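About Sorkulell

Sorkulell looks after bin-picking cells. Our customers are small plants and teaching labs that own one robot, sometimes two, and have no one on staff whose job is to keep it running. We set the cell up, write down how it was set up, and come back when it needs service.

The company works from a single shop in Katayama. The Kistetti cell stands at one end of it, on dark carpet, and is the one we use to try out every procedure before it goes into a customer's binder. It has logged 2,080 hours under our care.

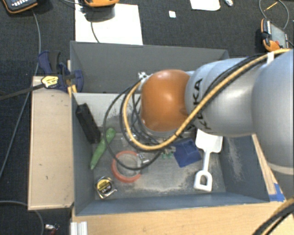
Urnum

Most of the service time on a cell like this goes to the cables. The arm carries its own supply on the outside – a thick yellow-orange cable and several thinner black ones, strapped together with a white wrap. Past the strap they need enough slack for the wrist to turn, and slack hangs. A loop that is clear of the bin in one pose can drop in front of the parts in another. We jog the arm through 23 set poses, note the lowest point of each loop, and move the strap until the worst pose is acceptable. The strap position is then marked and recorded.

Bins come next. The two gray bins stand one behind the other against a wood-edged table, and a bar clamp grips a wooden panel near the corner where they meet. A bin that has shifted will spoil a pick just as surely as a bad calibration, so the clamp is checked before the software is opened. Scuffed walls are left alone. Grit on the bottom is swept out before the bin height is measured again.

Test parts are mixed on purpose. The front bin holds a tape measure, a toy shovel, a red-orange ring and small metal pieces, among other things. Shiny items and dark items give different trouble, and a cell set up on one kind only will need a second visit.

A full service follows a list of 83 checks. Customers get the completed list, the pose notes and a copy of the robot's backup. Cells on a service plan are seen every 616 running hours, and the plan includes replacement straps and cable ties.

The shop is closed for stock count in October. Service calls are still answered from 7 a.m.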